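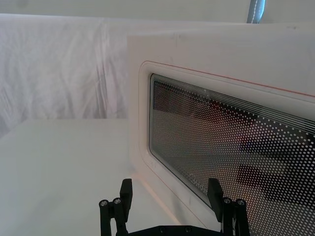
Page 3

Owner Literature and Service Manuals
Notes for the Friday section, T. Dijkstra

Last week we covered how to read a parts catalog. Today is about the paper that came with the car and the paper the dealer kept.

Owner literature is what the buyer received. For most cars that means an operating guide, a warranty booklet and a maintenance log. The log is the one that matters for history. Look for dealer stamps and mileage entries, and check that the mileage only goes up.

Dealer literature was never meant for the buyer. It includes the shop manual, wiring supplements, service bulletins and the labor time guide. Shop manuals were often printed before the model year started, so late changes show up only in the bulletins. If the two disagree, go with the later date - and write down which one you used.

Reprints. Many manuals on the market are reprints. Check the paper stock, the print code on the back cover and the sharpness of the photos. Fine print in wiring diagrams tends to fill in when a page has been copied. A reprint is fine for shop use but should be labeled as one in your inventory.

Storage. Keep manuals flat or upright with support, away from the bench. Greasy pages go in a separate sleeve.

Assignment, due at the end of March: pick one manual from the Jisto shelf and write an inventory entry for it. Give title, model years covered, print code, page count and condition. Item 1716 is on loan to Lợi Khổng - choose another. Worth 70 points.

Reading: Hầu and Phùng, chapter 3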